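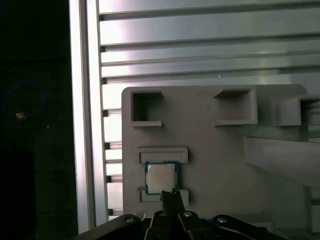
Stop throwing away the ugly ones

I spent most of this past week teaching an arm to put a processor in its pocket and take it out again, and I have come away with an opinion I'd like to get off my chest. We delete way too many demonstrations.

The way we worked at Flinent when I started, you'd record a batch, then sit down with a coffee and throw out anything that looked clumsy. Fingers came in a little low? Gone. Operator stopped to think halfway? Gone. What you had left was lovely to watch, and the policy you trained on it was hopeless the second the chip sat a hair off where it expected. Of course it was! It had never once seen anybody recover from anything.

So for the CPU task I kept everything except the recordings where the software crashed. That gave me 137 episodes, and plenty of them are embarrassing (I drive the arm like I park, ask anyone in Jidville). There's one where I go for the bottom edge of the chip, back off, go again, back off again, and finally get it on the third try. I love that one. I'd trade a pile of perfect grabs for it.

Teun Willems, who I share the bench with, thinks I'm nuts. His argument is that a learner copies whatever you show it, hesitation included, so you end up with a nervous robot. He's got a point, and I did see some dithering near the ledges that I'm pretty sure it picked up from me. But I can trim a pause out later. I can't add a recovery I deleted in October.

The other thing people say is just collect more. Get to 1000 and it all washes out! Maybe, if you have the people and the patience, but a thousand copies of the same tidy approach from the same angle is still one approach. Give me 5 operators with different bad habits first. Move the lights. Let somebody left-handed have a go.

And please write down what went wrong while you still remember it. My notes say things like "came in crooked, fixed it" and they've been more use to me than any score I gave an episode afterward. Teun has started keeping his too, though he says it's only so he can prove me wrong.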